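Section 6. Packing and returning a Mägi label printer

This section covers returning a printer to the Grarnport service depot for repair or exchange. If you only need to change the print head or the roller, go back to section 4. Neither job needs a return.

6.1 Before you pack

1. Log in to the Nelis portal and open a return. Write down the return number. The depot won't accept a parcel without one.
2. Print a test label by holding the feed button until the light turns amber. Keep the label, even if it is blank or smeared.
3. Turn the printer off at the switch, then at the wall, and unplug the power supply.
4. Leave the printer for 13 minutes so the print head can cool.
5. Open the lid and take out the label roll, the core and any ribbon. These are not returned with repaired units.
6. Check for labels stuck around the roller. Peel them off by hand.

CAUTION: Do not scrape the roller or the print head with a knife, scissors or a screwdriver. Damage of this kind is not covered by the warranty.

Note: Model 477 has a transport lock under the lid. Slide it towards the hinge until it clicks. Model 51 has no lock – close the lid and hold it down with a strip of paper tape.

6.2 Packing

1. Use the original carton if you still have it. Otherwise choose a rigid cardboard box with at least 6 cm of clearance on every side of the printer.
2. Tape the bottom seams of the box, inside and out.
3. Put the printer in a plastic bag and fold the opening underneath.
4. Lay padding in the bottom of the box and stand the printer on it, feet down.
5. Fill the sides and corners. Crumpled paper is fine if it is packed firmly. Loose foam beads are not, as they get into the feed path.
6. Wrap the power supply separately and place it beside the printer, never on top of the lid.
7. Put the test label and a copy of the return form in an envelope and lay it on top.
8. Close the flaps and shake the box gently. If anything moves, open it and add more padding.

CAUTION: A printer with a power supply weighs more than it looks. Lift the finished parcel from underneath, not by the flaps.

Any colour of box will do, provided the cardboard is sound and old address labels have been removed or covered.

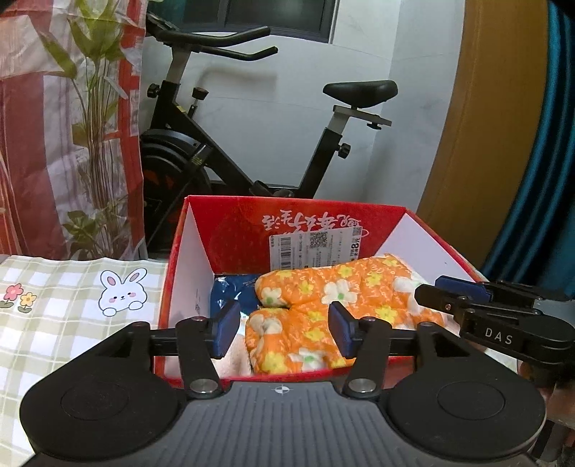
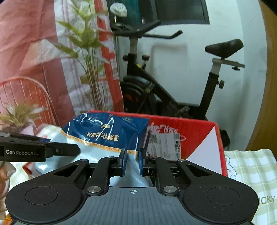
6.3 Labelling and sending

1. Write the return number on two sides of the box with a thick marker.
2. Stick the Fallum courier label on the largest face, flat, with no tape over the barcode.
3. Book a pickup through the portal before 2 p.m. for collection on the next business day, or drop the parcel at the depot counter.
4. Keep the courier receipt until the repair is closed.

Note: The depot counter is closed for stocktaking in the second half of February. Courier parcels are still received, but inspection takes longer.

For returns under warranty, mark the form to the attention of Sigita Ramanauskas. Paid repairs go to Arsalan Mirani, who will send a quote before any work is started. If the quote is declined, the printer is sent back unrepaired and only the freight is charged.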